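April, late, nearly eleven

Laundry day again, except I'm not sure it counts as a day when the whole thing started after supper. Nina had gone up to Tirkcombe to see her mother and left me in charge of "the soft things," which is her name for anything that isn't jeans. I said fine! I like the soft things. I like them a lot less once they've been washed and have to be turned back into squares.

I've been trying to get better at folding ever since we moved to Castness and lost the big closet. The shelf we have now is so shallow that a badly folded towel just leans out at you, and then the one under it goes, and you end up standing there holding the lot against your chest like a baby. So I've been practicing. Wian Nkosi at work swears by doing everything in thirds (he folds his grocery bags in thirds too, I've seen the drawer), and I've been giving his way a fair try, though my thirds come out more like a half and two quarters.

Anyway, the real trouble is the big pieces. A small cloth you can bully into shape. You fold it over, you pat it, and even if one corner is a mess of little layers you can turn that corner to the back of the shelf and who's going to know. A big one has ideas of its own. You spread it out, you smooth one side, and the other side bunches up. Then you go around and smooth that, and now there's a crease straight across the middle that wasn't there before.
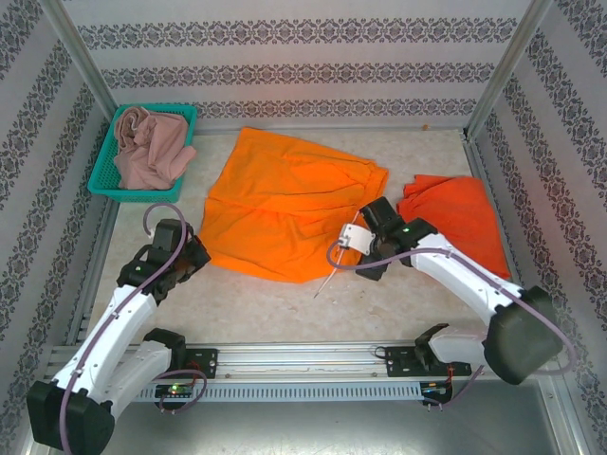

My grandmother would've just picked the thing up by two corners and snapped it, one good crack, and it would have come down flat as paper. I've tried the snap. I knocked my tea over with it in February and I haven't been allowed to do it near the table since.

What helps me is going slower at the start. I find two corners that really are corners (harder than it sounds with a soft cloth, I've been fooled by a wrinkle more than once) and get those lined up before I touch anything else. Then I run my hand from the fold out to the edge, never the other way. The other way just pushes a fat little wave back at you and you have to chase it around.

I also need a better basket rule. I have a terrible habit of pulling everything out at once, so it's all over the place and I can't tell what I've done and what I haven't. Leave it in the basket till its turn comes! One at a time! I've written that on the Skomulel pad by the dryer, right under the note about the lint trap, which I also ignored tonight.

By half past ten I had the towels done, both sheets sort of done, and the pillowcases in a pile I'm calling finished. The fitted sheet is rolled up behind the others and we'll say no more about it. Nina gets back tomorrow around lunch, so I want to do the shelf over in the morning before she opens the door and it all leans out at her. Need to buy more detergent, and call the dentist.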